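Utidton workshop notebook — brushes and paper
September, evening

Carrying on from the last entry, because I ran out of page. The Hjaltested paper is better than I expected and I take back most of what I wrote. It drinks a little on the first stroke, so load the brush less than you think you should, press it once on the side of the dish, and then go. I got through two full sheets of plain horizontals before I liked any of them, and the ones I liked were the slow ones.

The big brush still wants more rinsing than the thin ones. I gave it three changes of cool water and there was gray in the last one, so please keep going until it runs clear, and shape the tip with your fingers before you hang it. Never park it standing in the jar, however tired you are! The thin ones forgive you for a while, but the big one will hold a bend for days.

I've been leaving a free peg beside the big one — the heads need air between them, and it is so much nicer to lift one off without knocking its neighbor. I do love that rack, all that carving up top, though it is a terror to dust (an old soft brush does it best).

Still to do: order more ink from Pometti, 2 bottles, and ask Paltedus whether they sell the same paper in a longer sheet. The black cloth can stay down for tomorrow, it only needs a shake.

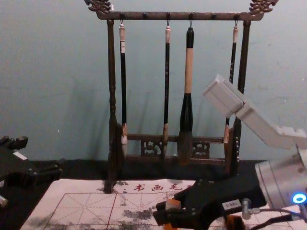

Brush rack on the black cloth, with practice paper in front.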